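Sirnstead workshop shares plans for hand-held gripper

Members of the Histutley shared workshop in Sirnstead have put together a hand-held gripper from 3D-printed parts and posted the files for anyone who wants to build one.

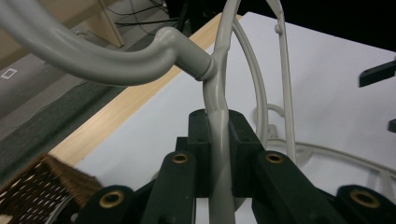 The group began the project in March, after two members who had been working on robot arms at home found they were both redesigning the same set of fingers. They agreed to pool the work and use the workshop's printers in the evenings. The version now online is the second full design.

The gripper is printed in dark green plastic, with brass-colored bushings set into the linkage arms. The first design ran its pins straight through the plastic, and the holes wore oval after a few weeks of use. The builders say the change added an evening of reaming and fitting but took most of the slop out of the fingers.

A complete set of parts comes to 29 printed pieces, counting spacers. The workshop's build notes suggest printing the fingers last, on their sides, so that the layers don't split when the tips are squeezed together. Small square holes near the tops of the fingers were left in from an earlier drawing and will stay for now — members want to try clip-on pads there before the summer.

Testing is done by hand at the workshop's tables. The group keeps a log of grips on awkward household items, with a note on each one that slipped, and had reached 1025 entries by the end of May. Thin plastic rods and curved tubing have given the most trouble, mainly because they turn in the fingers when they are picked up away from their middle. Flat-sided items are much easier.

The hardware came from Pruvier, a parts shop on Debnath Street, which sold the bushings and screws to the workshop at cost. Anyone ordering their own should check the outside diameter before printing, as the notes list 2 sizes and the arms have to be printed to match.

Histutley plans an open build evening in June, starting at 7 p.m. Places are limited by the number of printers, and people who can print their parts at home are asked to bring them along. The workshop will have reamers and a small press on hand. Files and build notes are on the workshop's project page.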